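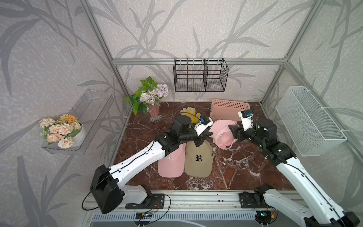

Search this journal Advanced search Go

3. Surface Wear and Care Practices in Rented Apartments

3.1 Setting and sample

The survey covered rented apartments in the Jelport district, where most buildings passed from a single owner to several smaller landlords over the past two decades. Households were drawn from the district's tenancy register, which listed 2,764 eligible units at the time of sampling. Of the households contacted, 800 returned a complete questionnaire, and 58 of these agreed to a home visit. Visits took place between 9 a.m. and 4 p.m. so that surfaces could be examined in daylight. Tenants who could not be present during those hours were not visited, and the visited group therefore leans toward retired people and those who work from home.

The questionnaire asked which materials were found on kitchen counters, dining tables, bathroom ledges and window sills, who had chosen them, and how they were cleaned. It did not ask about floors, which are treated in a separate report (Guimarães and Chou, in preparation).

3.2 Definitions

In this paper, "polished stone" refers to any natural stone sold with a reflective finish, including marble, granite and the harder limestones. Marble is reported separately where the tenant or the lease inventory named it. Leases in Jelport often use "marble" for any veined stone, and the inventory wording was accepted only when a visit confirmed it. A veined tabletop set against a papered wall, as in Figure 1, is the kind of pairing to which the questions on adjoining finishes were directed.

Figure 1. Dark reddish-brown marble surface with white veining; pale gray wallpaper with a leaf pattern.

"Care practice" means any cleaning, sealing or covering that a household carries out at least once a month. Repairs paid for by a landlord were recorded but are not counted as care.

3.3 Findings on cleaning

Tenants in all three parts of the district described much the same routine for polished stone. Most wipe the surface with a damp cloth after meals and use dish soap for anything that sticks. Vinegar and lemon juice, which etch marble, were still in regular use in 46 of the 800 households. In nearly all of these the tenant had learned the habit in an earlier home with laminate or tile counters and had carried it over. Two tenants in the Escobar buildings had been told to use vinegar by the previous landlord, in writing.

Sealing was rare. Few tenants knew whether their stone had ever been sealed, and landlords were seldom able to say. In the Puler Street blocks, where a managing agent keeps a maintenance card for each unit, the date of the last sealing was known in most cases, and dull patches near the sink were less common. The number of units on Puler Street is small and no firm conclusion is drawn from it.

Tablecloths, trays and cutting boards were the usual forms of cover. Older tenants were more likely to keep a cloth on the table at all times. Several remarked that they did so to protect their deposit and would prefer to see the stone.

3.4 Findings on adjoining walls

Printed wallpaper next to a dining or work surface was reported more often in units let with furniture than in those let empty. Plant designs were the most common type, followed by stripes. Splash marks and lifted seams were the main complaints. Tenants rarely replaced paper themselves, as the standard Inel lease form requires written consent for any change to a wall covering and sets no time limit for the landlord's reply. One request had been open since July of the year before the visit.

Patterned paper appears to be judged more kindly than plain paper. When asked to rate the condition of their walls, tenants with a dense print gave higher scores than the visiting assessors did, while scores for plain walls were close together. Small stains are harder to notice on a busy ground, and this may account for part of the gap.

3.5 Limits

Self-reported cleaning is open to error, and some tenants may have given the answer they thought a landlord would want. Assessors were trained together by the second author, Lok-yiu Chou, but each unit was scored by one person only. The register also leaves out sublet rooms, where wear is likely to be heavier and where responsibility for a damaged surface is often in dispute.

Shares 46 Comments 0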